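How Paper Is Made

Paper is a thin sheet of plant fibers pressed together and dried. The fibers come mostly from wood. They are held together by their own tangled shape and by weak bonds that form as the water leaves. Ordinary writing paper needs very little glue.

What a fiber is

A tree trunk is made of long, narrow cells. The walls of these cells contain cellulose, a material that plants build from sugar. Between the cells is lignin, which holds them in place and makes wood stiff. A papermaker wants the cellulose. Lignin makes paper turn yellow as it ages, and for that reason old newspapers look brown at the edges.

Softwood trees such as pine and spruce have long fibers. Long fibers make strong paper, the kind used for grocery bags. Hardwood trees such as birch have short fibers, and short fibers make a smooth surface for printing. Many papers are a mix of the two.

Step 1: Chipping and pulping

Logs arrive at the mill and the bark is taken off. A machine with spinning blades cuts the logs into small chips. The chips are then cooked in a tall tank with water and chemicals. The heat and chemicals dissolve the lignin, and the fibers come apart. The result is called pulp. It looks like wet oatmeal.

Step 2: Washing and beating

The pulp is washed to remove the cooking chemicals. If the paper is to be white, the pulp is bleached. Next it is beaten, which means it is rubbed between metal bars. Beating roughens the outside of each fiber so that it grips its neighbors.

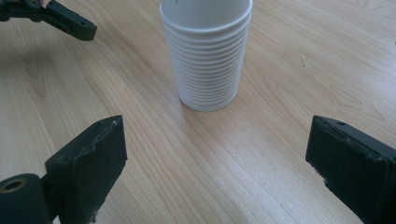 Why does paper fall apart when it gets wet?
Water gets in between the fibers and breaks the weak bonds that formed when the sheet dried. The fibers are still there, but little is holding them together.

Step 3: Forming the sheet

The beaten pulp is thinned with a great deal of water and spread over a moving screen. Water drains through the holes and the fibers stay on top. Most of them settle pointing in the direction the screen moves. This direction is called the grain. You can find it by tearing a sheet of newspaper first one way, then the other. The tear that runs straighter follows the grain.

Step 4: Pressing and drying

Rollers squeeze the wet sheet between layers of felt. The sheet then passes over heated metal cylinders, and the rest of the water turns to steam. The dry paper is wound onto a reel. The Damasceno mill, which opened in 1984, has 40 drying cylinders in one row. A full reel there weighs 3000 pounds.

Coatings

Plain paper soaks up water. To slow this down, a mill can add a substance called size to the pulp or to the finished sheet. Paper meant to hold liquid needs more than size. It is often covered with a thin layer of plastic or wax.

Words to know

Cellulose: the main material in plant cell walls.
Grain: the direction most of the fibers point.
Lignin: the material that binds wood cells together.
Pulp: separated fibers, usually mixed with water.
Size: a substance that makes paper less absorbent.

Text by Solange Moura. Last updated Apr 2, 2025.
Next page: How Paper Is Recycled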